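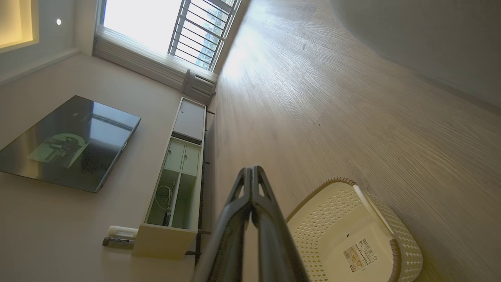
Ojārs Lapiņa wrote under the last post that comparing two grippers on pick success alone is a waste of an afternoon, and that I should log where the fingers were when each grasp was called closed. He wanted jaw position, commanded against measured, with a wrist camera timestamp next to it. His view was that most of what I was blaming on the finger pads would show up there as a control problem.

I went back and did that. It took longer than an afternoon.

The setup is the same arm as before, running the same Imham controller, with the two parallel grippers swapped on one flange. The Plululeo is the older one. The Wulell arrived in January and is the one I want to keep, so read what follows with that in mind. Both have two fingers, both take a position command and a force limit, and both claim to report actual jaw position back over the bus. The wrist camera stayed on its bracket and was not touched between swaps except to rerun the hand-eye calibration.

Logging first. The controller publishes joint state on its own clock and the camera stamps on the host clock. I had been ignoring the offset. When I measured it, it was 9 ms with very little jitter, so I subtract it and move on. The offset on the Plululeo's jaw feedback is another matter. Its reported position lags the command by an amount that depends on how many other things are on the bus, and polling the force register makes it worse. I stopped polling force during the close and read it once at the end.

I ran 713 grasps in total. The split is not even, because the Plululeo dropped off the bus in one block and I threw that block out without rerunning it. The objects were household things: a sponge, a rolled sock, a plastic cup, a remote, a tape measure. All the targets were at floor level. Floor picks are harder on the arm than table picks because the wrist is close to a limit, and I wanted to see whether that changed the ranking.

Results, in the order I care about them.

Jaw position at declared close. On rigid objects both grippers land where they say they do. On the sponge and the sock the Plululeo declares closed early. It watches for the velocity to fall below a threshold, soft material slows the fingers before there is any useful force on it, and the firmware takes this as contact. The Wulell waits for both velocity and motor current. Ojārs was right on this one. I had written down nine failures on the sock as slip and changed the pads, and the pads were fine.

Finger visibility. The camera sits at the wrist and looks along the fingers, which puts the gripper body across the bottom of every image. With the Wulell the tips land near the middle. I expected this to be a nuisance and it has been useful, since the tips give a fixed reference that I can check against the calibration on every image. Glossy finger surfaces are a problem in daylight. They pick up whatever is bright nearby, and my edge detector would sometimes lock onto a reflection down the side of the finger. Matte tape on the inner faces fixed most of it. I left the outer faces alone.

Exposure. Auto exposure with a window in view is bad. The floor goes from readable to washed out within one approach as the wrist rolls. I tried locking exposure for the dark end and lost the objects nearest the light. The current compromise meters on a box around the fingertips only and lets the rest of the image do what it likes. The window burns out completely, and I don't need anything out there.

Force repeatability. The Wulell holds its limit more tightly across the stroke. The Plululeo is good in the middle and soft near full open, so wide objects get less squeeze than the setting suggests. A lookup table would fix it. I have not written one.

Storage. The full run came to 3,816 MB after I dropped the images to half rate between approach and close. I kept full rate for the close itself, and it is the only part I have gone back to look at.

Thaddeus Oyelaran asked by email whether the Lumbao fingers fit the Wulell. The bolt pattern matches. The fingers are longer, so the tool center point has to be redone and the payload entry changed, and at the floor you lose wrist clearance you probably needed. I had them on for nearly an hour and took them off again.

Still open: the bus dropout. It has happened on two cables now, so I am looking at the termination next. The Plululeo stays off the arm until then.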